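Myrto Margaritis
8 Aug 2020

1/ Toy sorting weekend!! I've been putting this off since February and I am finally, finally doing it. Thread as I go, come keep me company.

2/ The rule this time: every kind of toy gets its own tray. Animals, vehicles, food, blocks, and one for "what even is this." I stole the idea from Jucélia Araújo, who runs the toy library over in Bradstead and has 2571 things on her shelves and can find any of them. I want that life.

3/ First job was clearing a table. A big white table is the best sorting surface, I will die on this hill. Small stuff just pops out at you. I used to do this on the rug and lost a whole farmyard to the pattern.

4/ Starting with the animals, because of course I am. Blue tray in the middle, little pink pig standing to the left of it with its snout in the air. Look at those ears!

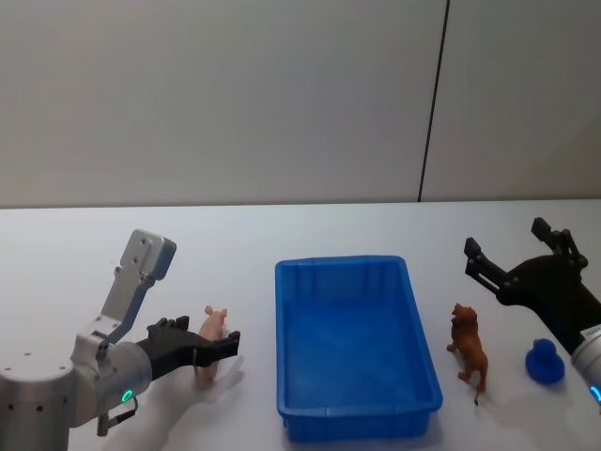
5/ Tray talk, for the three of you who care (hi Arif). I like a plain rectangle with a lip around the rim so you can grab it with one hand. Ribbed inside walls are a bonus. And bright colors! Kids remember "blue is animals" way faster than they read a label.

6/ Question for parents of small people - do dinosaurs go with animals or get their own tray? Iraklis Tsakiris says own tray, no debate. My nephew says dinosaurs go with vehicles. He would not take follow-up questions.

7/ Animal washing tips, since a couple of you asked: warm water, a drop of dish soap, old toothbrush for the feet and ears. Anything with a squeaker hole gets a damp cloth only. Then 30 minutes on a towel, flip, 30 more.

8/ Update: 18 cows. How do I own 18 cows and one sheep. If anybody in Golldale has spare sheep I will trade you at a very good rate.

9/ Stopping for lunch. Blocks are next and there are so many blocks, I'm weirdly excited. Narayanan Chowdary has promised to come by and help if I make the lemon thing, so I'm making the lemon thing.

10/ Still taking votes on the dinosaurs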